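A morning at Fellora's workshop

I've wanted to see inside Fellora ever since they took over the old Plomau building, so when they opened the doors in April I was there before the kettle had boiled. What a place! White beams, fat silver ducts overhead, and everyone happy to stop and chat.

Nuwan Gazi showed us round. He used to spend his whole shift moving stock baskets from one table to the next, almost 200 on a busy day, and his shoulders knew it. Now the arms do most of the lifting and he plans their work, checks what they've done and steps in when a basket is picked up badly. He had 5 weeks of training and says he still misses the walking.

Who gets the desk jobs?

I asked Mounir Ramadan this one, as he looks after the rota. Everyone on the floor was offered a turn at the screens, and 20 people said yes. Some went back to packing afterwards (they like being on their feet) and that was fine too. The desks are in the same room as the arms, so you can call across if something looks wrong. I loved that. 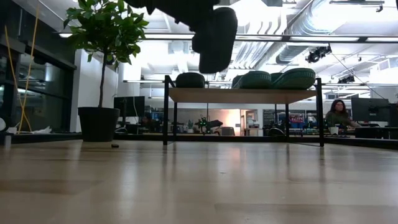
Getting there

Take the bus to Srour Road and walk back past the Senora café, where the cheese scones are superb. Wear flat shoes, and ask for Nuwan's tour if you can get it.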